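Preguntas frecuentes sobre la parada de la celda Madusska

Página del equipo de manipulación de Ondesska. Se actualiza cuando alguien repite la misma pregunta por tercera vez en el pasillo.

¿Qué pasó exactamente?
En mayo, a mitad de una serie de 200 ciclos, el brazo derecho siguió cerrando la pinza cuando el izquierdo ya había soltado. La bolsa se rasgó, el brazo derecho se llevó la mitad y la depositó en la cesta con una delicadeza admirable. El registro anotó «ciclo completado». El fallo grave es ese apunte.

¿Hubo heridos?
No. La puerta estaba cerrada y el enclavamiento respondió en cuanto se abrió. Falleció una bolsa con cierre.

Entonces, ¿por qué se paró la celda entera?
Porque un robot que no sabe que ha fallado tampoco sabe cuándo pararse. Los dos brazos comparten volumen de trabajo y el mismo error, con los dedos de uno metidos en la trayectoria del otro, sale bastante más caro que una bolsa.

¿Cuál fue la causa?
El controlador Fehr manda la confirmación de apertura y el módulo de sincronía la espera durante un tiempo fijo. Si no llega, el módulo debería detenerlo todo. El nuestro reutilizaba la última confirmación recibida, por aquello de no molestar. En 53 ciclos de la serie la confirmación llegó tarde. En 52 no se notó.

¿No lo avisó nadie?
Clifford Leclerc, del turno de tarde, escribió en el cuaderno «la derecha va como con retraso» y lo subrayó. El cuaderno no tiene alarma.

¿Se puede ver la celda por dentro?
Sí, desde las cámaras de muñeca. Es la vista con la que trabajamos al revisar los agarres. 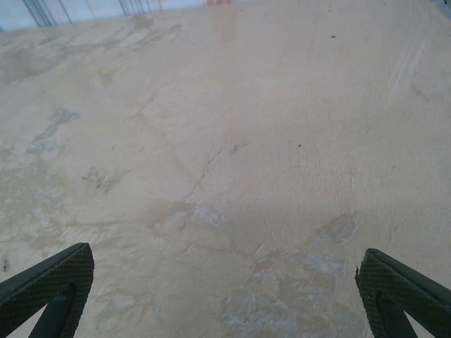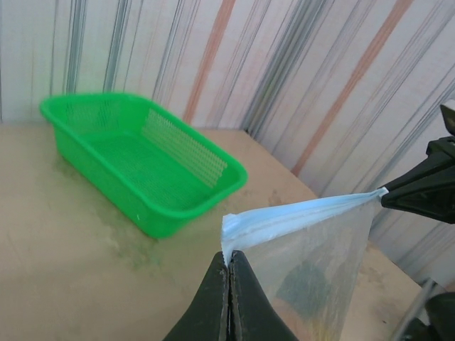
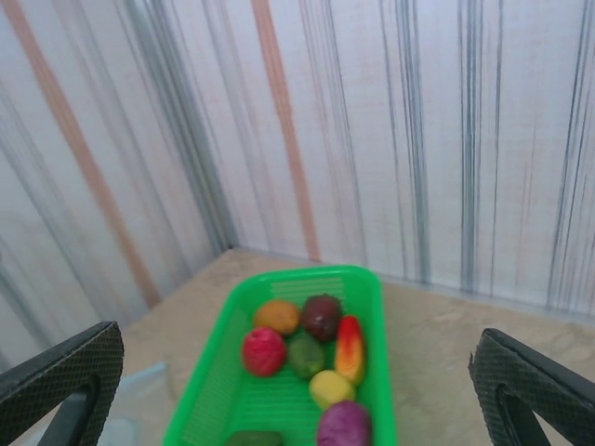 Celda Madusska, cámaras de muñeca. Primera: dedos abiertos sobre la superficie de trabajo. Segunda: bolsa sujeta entre dos pinzas, cesta vacía. Tercera: cesta con frutas y verduras de juguete.

¿Las manchas de la mesa tienen algo que ver con la avería?
No, aunque es la pregunta favorita de las visitas. La mesa tiene su propia solicitud de sustitución, que goza de excelente salud y lleva abierta más tiempo que esta incidencia.

¿Por qué es tan delicada la bolsa?
Porque es transparente, se arruga como quiere y exige que las dos pinzas se pongan de acuerdo. Con una pieza rígida, el retraso se nota en la fuerza y el brazo protesta. El plástico fino cede sin decir nada hasta que se rompe.

¿Qué se ha cambiado?
La confirmación ahora caduca. Si no llega una nueva a tiempo, se detienen los 2 brazos, sin abrir ni cerrar los dedos, y hay que rearmar desde el panel. Además, «ciclo completado» exige comprobar el agarre al final. Antes bastaba con que el programa llegase a la última línea, criterio con el que casi todos habríamos aprobado la carrera.

¿Por qué no abre los dedos al detenerse?
Porque según lo que tenga cogido, soltar puede ser peor. Abrir es una decisión de la persona que está en el panel, después de mirar.

¿Puedo meter la mano para recuperar una pieza si el brazo está quieto?
No. Quieto no significa consignado. El procedimiento es el de siempre:
Pulsar parada y esperar al piloto fijo.
Girar la llave y llevársela en el bolsillo.
Abrir la puerta y comprobar que el panel marca «sin potencia».
Recuperar la pieza.
«Es un segundo» no figura entre los pasos.

La celda se para ahora más que antes. ¿Está peor?
Se para alrededor de 4 veces por turno. Los retrasos son los mismos; lo nuevo es que nos enteramos. Wadasell está revisando el cableado del bus y, hasta que termine, pedimos paciencia y que no se suba el tiempo de espera para que «moleste menos». Lo hemos bloqueado con contraseña. La contraseña no está en el cuaderno.

¿Dónde aviso si veo algo raro?
En el canal de incidencias de la celda, con la hora y el número de ciclo. Si además quiere escribirlo en el cuaderno, adelante, pero en ese orden.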